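Lostarard changes limescale guidance as harder well water enters the supply

Households in the northern half of Lostarard will receive harder water from June, when the town's supplier begins drawing from two deep wells at Turatow. The change affects 14 of the 37 supply zones. Water in the remaining zones will continue to come from the Bråten reservoir and will not change in composition.

The reservoir water is soft, with a low content of dissolved calcium and magnesium. The Turatow wells are drilled into limestone, and the water drawn from them carries more of both minerals. The supplier, Zisto, will blend the two sources at the Turatow pumping station before distribution. The blended water is classed as moderately hard. The unblended well water would be classed as hard.

Hardness is not a health limit under the local supply rules, and the blended water meets the same standards for bacteria, metals and nitrate as the present supply. Zisto is making the change to reduce the draw on the reservoir during the summer months, when inflow from the hills is at its lowest and garden use is at its highest. Reservoir levels have fallen below the operating target in 3 of the past five summers.

The first blended water will enter the mains overnight. Valves between the northern and southern zones will be closed in stages, and pressure may drop for short periods between 1 a.m. and 5 a.m. Some customers may notice slight cloudiness on the first morning. Cloudiness of this type is caused by air in the pipes and clears from the bottom of a glass upward within a few minutes. Water that stays discolored after the cold tap has been run should be reported to the supplier.

Customers in the affected zones are advised to check the hardness setting on dishwashers. Most machines leave the factory at a middle setting, but many in the town were turned down to the lowest step at installation to suit the reservoir water. At that setting the built-in softener does not regenerate often enough for the blended supply, and a white film can form on glasses and cutlery. The salt container should be filled before the setting is raised. Combined detergent tablets that contain a softening agent may be enough at moderate hardness, depending on the product.

Kettles and coffee makers will need descaling more often. Under the present supply, many households descale once a year or less. Zisto suggests an interval of roughly 13 weeks for a kettle in daily use, to be adjusted according to the deposit seen on the base. Citric acid or a commercial descaler can be used. Vinegar also works but is slower, and it should be kept away from rubber seals and from natural stone counters, which it etches.

Spots on stainless steel are mineral residue left when drops evaporate. They are not corrosion. Drying by hand straight after washing prevents them, and existing marks can be removed with a cloth dampened in a weak citric acid solution, followed by a rinse in clean water.

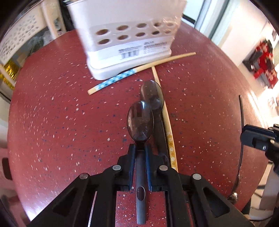 Water heaters are a separate matter. Scale forms faster above 140 degrees Fahrenheit, and tanks set higher than this will lose efficiency sooner as deposits build up on the heating element. Owners should not lower the tank temperature below the level recommended by the manufacturer, as this can allow bacteria to grow. Tanks that have not been flushed recently should be drained of sediment before the changeover.

Aquarium keepers and home brewers will find a full mineral analysis on the supplier's website, listed by zone number. The zone number is printed at the top right of each water bill. Paper copies of the analysis can be requested at the Turatow office between 9 a.m. and 3 p.m.

Water charges will not change as a result of the new source. Hardness will be measured at the pumping station every day for the first month and weekly after that, with the results added to the zone tables. The blend ratio may be adjusted in the fall, when the reservoir normally refills.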